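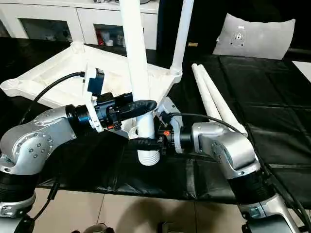

The listing had called it a garment rack, and Zubaida Ghauri did not believe the listing. She had paid 420 for it, shipping included, to a company called Warnden, whose address was a mailbox and whose customer reviews all sounded like the same cheerful man.

"It's plastic," she said.

"It said plastic," said Tanveer.

"It said *engineered*."

Tanveer Chaudhry had the instructions. He had been holding them since four in the afternoon, first one way up and then the other. They were a single sheet, folded, and the drawing of the base on it had the confidence of something drawn by a person who had never seen the base.

"Tubes go into the base," he read. "Turn until secure."

"Secure according to who?"

He let that go. They had run the shop together long enough for him to know which questions were for him. Zubaida altered coats, mostly, and wedding clothes in May, and she had lost two racks already to wedding clothes. The last one, a Mukora, had been guaranteed for life. It had gone over in the front window with a bride's mother standing beside it. When Zubaida called about the guarantee, a young woman explained that it meant the life of the rack.

"Hina has one of these," Tanveer said. "She says it's fine."

"Hina Tanoli hangs scarves on hers."

"She says you can put coats on it."

"Has she put coats on it?"

He turned the sheet over. The back was in a language neither of them could read, and there seemed to be more of it than there was of the English.

Zubaida picked up one of the white tubes and ran her thumb over the ridges at the end. She had sewn for enough years to distrust anything that went together easily. A good seam fought you a little. She set the end against the base and turned it, and it went around smoothly, and kept going around.

"There," said Tanveer.

"It's still turning."

"It's going in."

"I don't think it's going anywhere."
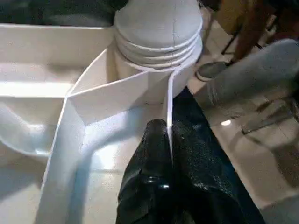 "Which part is supposed to hold it up?" Tanveer asked.

"The threads," Zubaida said. "You screw the tube down on them, and after that everything you own is hanging from a few rings of plastic."

He thought this was unfair, and said so. Plenty of things hung from plastic. She asked him to name some, and he named shower curtains.

She unscrewed the tube and began again, slower, leaning over it with her ear down as though it might confess. This time it caught. She felt it catch and was annoyed.

"Well?" he said.

"It's tight."

"So it's good."

"It's tight today."

She went to the back and returned with Pierina Marchetti's winter coat, the one with the lining that weighed as much as the coat. Tanveer put down the instructions at last.

"You're not going to start with that one."

"Who else would I start with?" said Zubaida, and told him to hand her the other pole.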